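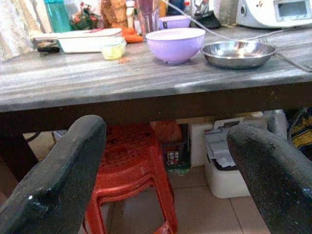

Ayman Ghanem had expected to stay ten minutes at the Silberg open day and was still there when the lights in the hallway went off, he told the people at the sign-in desk on his way out. What kept him, he said, was watching a robot try to pick up a bowl, miss, back off and have another go. "I've been doing dishes for forty years and never once thought about where my thumb goes," he added.

Plenty of visitors had the same look on their faces. Jullero, the home robotics workshop in Silberg, opened its doors in December for an afternoon and evening of live demonstrations, and 300 people came through to see household manipulation work up close. It was the most the workshop has ever had in the building at one time, and the team is still smiling about it!

The demonstrations centered on Bai, Jullero's two-fingered arm system for everyday kitchen tasks. Bai was built to work among the things people really have at home: plastic bowls, metal plates, drinking glasses, food containers with lids, bottles, bags. The tabletops were set the way a family might leave them in the middle of making dinner, with a cable across the back and a stool pushed underneath, and the arm had to cope.

Visitors could watch from behind a low rope or follow along on a monitor showing the view from the small camera at the robot's wrist. The monitor turned out to be the favorite spot of the day. From the wrist, a dinner table looks huge, and the two black fingers are always there at the bottom of the view, scuffed from months of practice. Children in particular wanted to stand at the screen and call out directions (the arm did not take them, though it was not for lack of volume).

How the demonstrations ran

Each session lasted 22 minutes. An operator opened with a short run by hand, guiding the arm through a pickup so the audience could see what a good grasp looks like. Then the operator stepped back and the arm took over with the learned controller, Cledura, which Jullero has been developing in the same building. Cledura looks at the table through the wrist camera, picks an approach and adjusts as the fingers close in.

Bowls went well. A rounded bowl on a short base gives the fingers a rim to work with, and Bai lifted one cleanly in session after session, to a good deal of clapping. Shallow metal plates were another matter. They reflect the room lights back into the camera, and the edge sits so close to the table that there is very little to get hold of. The arm slid one plate a hand's width across the table before it gave up and asked for help, and the audience clapped for that too.

Clear drinking glasses were the hardest item of the day. Cledura has trouble judging where a transparent wall begins, and the operators kept those runs slow on purpose. Several visitors asked whether colored glass would be easier. The answer is yes, a little, and the team was happy to stay and talk about why.

What is behind the arm

Before the open day, the Jullero team recorded 2,196 practice grasps for the current version of Cledura. Every one of them was done on a real table with real kitchenware, including a lot of the failed attempts, which stay in the collection so the controller can learn what going wrong looks like. People who came to the question table wanted to know a great deal about this part. How long does a grasp take to record? Who decides what counts as a failure? Do you wash the dishes afterward? (Yes, by hand, and there is a rota taped over the sink.)

The finger surfaces got a lot of attention as well. Jullero passed around two worn fingertips that had been taken off an arm earlier in the season so that visitors could feel the texture and see how the top edges rub away. A retired machinist in the evening group spent a long time with them and left the team a page of handwritten notes on surface finish, now pinned up in the workshop.

Hands-on for visitors

In the side room, guests could put on a pair of hand-held grippers with the same opening as Bai's and try to clear a small table themselves. It is much harder than it sounds. Lids were the big stumbling block, and a group of high school students worked out a two-person method for a lidded container that the operators had not seen before. The students have been invited back to show it properly.

Coming up

Jullero will hold a second open evening in the spring, again in Silberg and again free of charge. The doors will open at 4 p.m., with the first demonstration at 4:30 p.m. The team plans to bring back the wrist-camera monitor, this time with a bigger screen placed lower so that shorter visitors get a fair view, and to run an extra session on glasses and other see-through items for anyone who wants to see the difficult part.

School groups are welcome and should get in touch ahead of time so a session can be held for them. Visitors may bring one unbreakable kitchen item from home for the arm to try. Please make sure it is clean and has your name on the bottom.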